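Redenotizen: Ein Jahr nach dem Zusammenschluss
Vortrag vor den Fachhändlern, Block nach der Kaffeepause, Sprechzeit knapp 20 Minuten

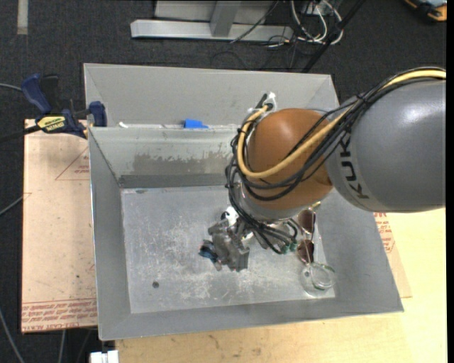

Einstieg

Guten Morgen zusammen. Kurz warten, bis die Letzten mit dem Kuchen sitzen. Nicht über den Kuchen reden, das habe ich beim letzten Mal getan, und danach kamen nur Fragen zum Kuchen.

Im Januar haben Fokon und Plavlow ihre Lager für Pumpen, Rohre und Armaturen zusammengelegt. Viele im Saal haben damals noch zwei Rechnungen für eine Bestellung bekommen. Manche haben auch beide bezahlt. Dafür an dieser Stelle noch einmal herzlichen Dank, die Gutschriften sind raus.

Versprochen hatten wir: ein Ansprechpartner, ein Katalog, ein Lieferschein. Zwischenstand: Der Lieferschein ist da.

(Pause. Falls niemand lacht, zügig weiter.)

Der Katalog

Beide Häuser haben jahrzehntelang dieselben Kugelhähne verkauft und sie konsequent verschieden benannt. Beim Abgleich blieben 586 Artikel übrig, die es doppelt gab, mit zwei Nummern, zwei Preisen und in einigen Fällen zwei Gewindeangaben. Die Preise waren schnell geklärt. Über die Gewinde wurde länger gesprochen, in einem Ton, den ich hier nicht wiedergebe.

Ergebnis: Es gilt die Fokon-Nummer, die alte Plavlow-Nummer bleibt im System als Suchbegriff hinterlegt. Wer also seit Jahren eine Nummer auswendig kann, darf sie behalten. Wer zwei auswendig kann, sollte sich mal Urlaub nehmen.

Gedruckt wird der Katalog weiterhin. Ich weiß, was ich vor einem Jahr an diesem Pult über das papierlose Büro gesagt habe. Die Rückmeldungen waren deutlich, eine davon kam per Fax. Auflage: 2000 Stück, am Ausgang liegen welche. Bitte einen pro Betrieb, der Rest geht in die Niederlassungen.

Die Niederlassungen

Beide Standorte bleiben offen. Das war die häufigste Frage im Frühjahr, und sie wird auch heute kommen, deshalb gleich vorneweg und laut: beide bleiben offen. Geändert haben sich die Sortimente. Brunnenbau, Unterwasserpumpen und Steigleitungen liegen jetzt bei Plavlow, Hausanschluss und Druckerhöhung bei Fokon. Zwischen den Häusern fährt täglich ein Wagen, Abfahrt nach Bestellschluss. Freitags fährt er früher. Das steht auf jeder Auftragsbestätigung und wird von niemandem gelesen, mich eingeschlossen, ich stand selbst schon vor dem leeren Hof.

Das Wort »Synergie« steht übrigens an keiner Stelle in diesen Notizen. Doch, jetzt schon. Beim Vortragen weglassen.

Navaratnam

Seit dem Sommer führen wir die Steuerungen von Navaratnam. Hier langsam sprechen, der Name war in der Generalprobe jedes Mal ein anderer. Die Geräte überwachen Trockenlauf und Motorstrom und lassen sich über ein Bedienfeld einstellen, das man auch mit kalten Fingern noch trifft. Wir haben einige 200 davon ausgeliefert. Reklamiert wurde vor allem die Anleitung, und zwar zu Recht. Es gibt eine neue, sie ist kürzer und durchgehend in einer Sprache verfasst.

Schulungstermine: Zettel liegen aus. Wer sich anmeldet, möge bitte auch erscheinen. Die belegten Brötchen werden nach Anmeldeliste bestellt und sind am nächsten Tag keine Freude mehr.

Dridel

Unangenehmer Teil, nicht überspringen.

Dridel heißt unsere neue Bestellplattform. Sie sollte im Frühjahr laufen, lief dann im Herbst, und in der ersten Woche lief sie vor allem weg. Warenkörbe waren leer, die voll sein sollten, und ein Kunde bekam eine Lieferzeit angezeigt, mit der er rechnerisch in Rente gewesen wäre. Wir haben den Start zurückgenommen und nach 2 Monaten neu angefangen, zuerst mit einer kleinen Gruppe von Betrieben. Die bestellen inzwischen darüber, und zwar freiwillig, ich habe nachgefragt.

Was jetzt geht: Bestand beider Lager sehen, eigene Preise sehen, alte Bestellungen wiederholen. Was noch nicht geht: Teillieferungen ändern. Dafür bitte weiter anrufen. Das Telefon ist besetzt, im guten wie im schlechten Sinn.

Was als Nächstes kommt

Rücknahme von Altpumpen an beiden Standorten, sauber und ohne Restwasser. Den letzten Punkt betonen, der Teppich im Eingang war neu.

Außerdem eine Notausgabe am Wochenende für die Brunnenbauer, zunächst auf Probe. Keine Zusage über die Probe hinaus machen, auch nicht beim Bier.

Preise: Es wird eine Anpassung geben. Nach oben, ja. Die Liste kommt schriftlich, mit Vorlauf, laufende Angebote bleiben gültig. Nach diesem Satz einen Schluck Wasser trinken und freundlich schauen.

Fragen

Vermutlich zu Rabattstaffeln. Antwort: Die alten Staffeln gelten weiter, bis wir eine gemeinsame haben. Wer bisher in beiden Häusern eine hatte, bekommt die bessere. Falls jemand wissen will, ob sich die beiden Rabatte auch addieren lassen: nein.

Danach Übergabe an die Technik. Mikrofon ausschalten, bevor ich mich hinsetze.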